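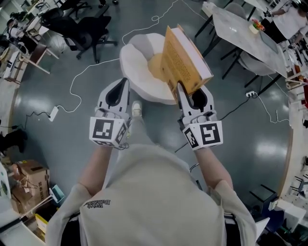
A gripper in each hand, and the right one is holding a book.

How do robots learn to pick things up?

Nobody is born knowing how to hold a book. You learned by trying, and by watching other people. A robot needs to learn too, and one way to teach it is to give it lots of examples.

At the Odwood workshop in Makonham, people make the examples themselves. They hold a gripper in each hand. A gripper has two fingers with black pads on them. The person opens and closes the fingers to take hold of things, and their own hands never touch the book, cup or sock they are moving.

What are the black and white squares?

Each gripper has a white cube on it with square patterns on its sides. The patterns are called markers. A computer can find a marker in a video and work out where the gripper is and which way it is turned.

How many examples does it take?

One is not enough. If a robot sees a book picked up only once, it may get stuck when the next book is thicker or lying at a different angle. For the book job, the team wants 1000 examples. So far they have 505.

After that, a computer program goes through the examples and looks for what they have in common. This is called training. Then a robot with 2 grippers has a go by itself. When it makes mistakes, people record more examples of the part it found hard.

Words to know

Gripper: a tool that holds things, like a hand with fewer fingers.
Marker: a pattern that a computer can spot easily.
Training: learning from lots of examples.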